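Tabletop shelf

A tabletop shelf (also desk shelf, counter shelf or riser) is a small piece of furniture that stands on a table, desk or kitchen counter and gives one or more raised surfaces for storage. It differs from a wall shelf because it carries its load down through its own sides and needs no fixing. It differs from a box or crate because it is open at the front, and usually at the back also.

History

Small standing shelves were used on writing tables and in kitchens long before they were sold as a separate product. In many homes they were made from wood left over after larger work, and for this reason old pieces seldom have a maker's mark. In the town of Druvum, joiners gave such shelves to apprentices as a first exercise in cutting a straight housing joint. The Hodžić workshop in the same town later sold them under its own name, first to schools and then to shops. Its December price list offered one pattern in pine and one in beech — the beech was for many years the more expensive.

Construction

The usual form has two side panels joined by one or more horizontal boards. The boards may sit in grooves cut across the sides, or be held by dowels, screws or small cleats. Grooves give the stiffest result in a shelf without a back. Where there is no back panel, the shelf can lean to one side under load, a fault called racking. A rail below the lower board, or a deeper joint, makes this weaker.

The bottom of the side panel is often cut away in the middle, so that the shelf stands on separate feet. Such a shelf rocks less on a surface that is not perfectly flat. The cut may be curved, straight or stepped. Raised edges on the top board keep round objects from rolling off.

Softwoods such as pine and spruce are light and easy to work but take dents. Birch and beech are harder. Pale woods are commonly finished with clear oil or water-based varnish, and they become more yellow with the years if they stand in sunlight.

Sizes

There is no common standard. The Roltum pattern, which many small makers follow, allows a width of up to 700 mm and a board thickness of almost 25 mm. Wider shelves need a middle support, or the boards will sag.

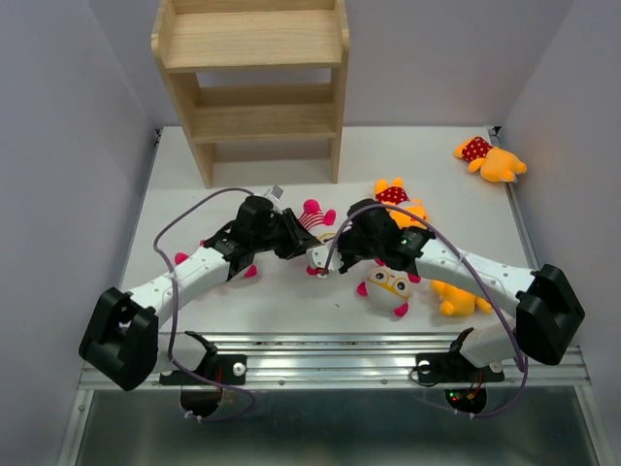 Can a tabletop shelf be used without fixing it to the wall?
Most low models stand safely by their own weight, but a tall and narrow one should be fastened if children are in the home.

Care

Dust is removed with a dry or slightly damp cloth. Standing water should be wiped away soon, mainly near the feet, where the end grain takes in moisture quickly. In her handbook for home joiners, Tâm Lã advises to put felt pads under the feet and to change them when they become hard.

See also

Bookcase
Housing joint
Grender bench
Spice rack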